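工房のコツ帖 > ソフトウェア編 > 双腕アームの仕分け作業

双腕で積み木を仕分けるときの小ワザ集

2024年1月

作業台での仕分けは、アームを買い替えなくてもソフト側の工夫でぐんと楽になります! うちで試して「これは残そう」となったものを書き留めておきます。動作計画はTangen、認識はKananoという自前のツールで回していますが、考え方はほかの環境でもそのまま使えるはずです。

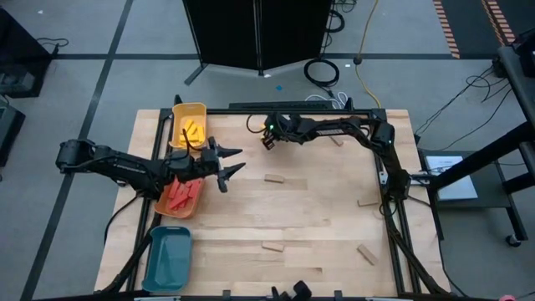
この記事は約4分で読めます

コツ1 箱の位置は設定ファイルに一か所だけ
黄色、赤系、青緑の箱を左側に縦に並べる配置が、うちの定番です。最初のころは座標をスクリプトのあちこちに直書きしていて、箱を少しずらすたびに大騒ぎでした。いまは bins.yaml に箱の四隅と縁の高さだけを書き、左右どちらのアームもそこを読みに行きます。箱が斜めになることもあるので、角度の欄も忘れずに。これだけで朝の準備がうそみたいに軽くなりました。

コツ2 色のしきい値は箱の中で取らない
箱に山になった積み木は影だらけで、同じ赤でも暗い赤と明るい赤に割れてしまいます。しきい値は台の上に一個だけ置いて取り、箱の中は「もう片づいた場所」としてマスクするのがおすすめ。マスクは縁から外へ4画素ひろげておくと、縁の色を拾わなくなります。

コツ3 無塗装の積み木は輪郭で探す
木の台に木の積み木、これがいちばん手ごわい! 色相ではほとんど差が出ません。Kananoでは色をあきらめて、まずエッジ、次に長方形の当てはめ、最後に縦横比でふるいます。台の継ぎ目も長い直線として出てくるため、長すぎる線分は先に捨てます。Hermine Strebelさんに教わった「何も置いていない台を一枚撮って差分を取る」という手も併用したら、誤検出がすとんと減って感動しました。台を動かしたら撮り直しです。

コツ4 中央に「譲り合いゾーン」をつくる
両側からアームが伸びてくると、まんなかは取り合いになります。Tangenには中央の帯を一つの資源として登録し、片方が入っているあいだ、もう片方は帯の手前で待つようにしました。ロックは手先だけでなく前腕にもかけます。奥の積み木を取りに行く腕は、手先より前腕のほうが場所をとるんですよね。待ち時間が気になるなら、待機姿勢を帯ぎりぎりまで寄せてみてください。

コツ5 箱の上は高めに通す
左のアームは箱の上を横切る姿勢になりがちです。通過点を縁の高さに余裕を足した値で一つ入れておくと、計画がきれいにまとまります。余裕は積み木一個ぶんから始めて、様子を見ながら詰めるくらいがちょうどいいです。

コツ6 ログには乱数の種も残す
計画に失敗した回ほど、あとで再現したくなるもの。うちのログ置き場Fotaには2538回ぶんの試行が入っていますが、種を書いていなかった最初の314回はほとんど見返せません。もったいなかった! 種、設定ファイルの版、検出結果の三つを同じ行に書くだけで十分です。

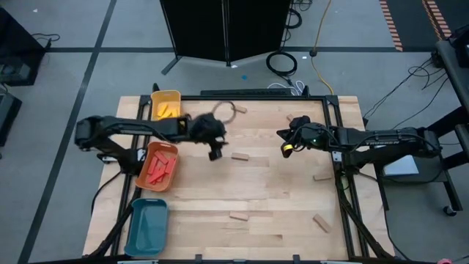

コツ7 再計画は「動いた分だけ」
積み木が一つずれるたびに全部計算し直すと、アームは考えてばかりになります。前回の検出と見比べて、位置が変わった積み木にかかわる動作だけを捨てて作り直しましょう。対応づけは最近傍で足ります。手先が上にかぶさって見えない積み木は「消えた」とせず、前の位置のまま保留に。この保留の一行を入れた日がいちばんうれしかったです。

関連ページ:Carnadonで始める手先カメラの校正/ケーブルのたるみを干渉チェックに入れる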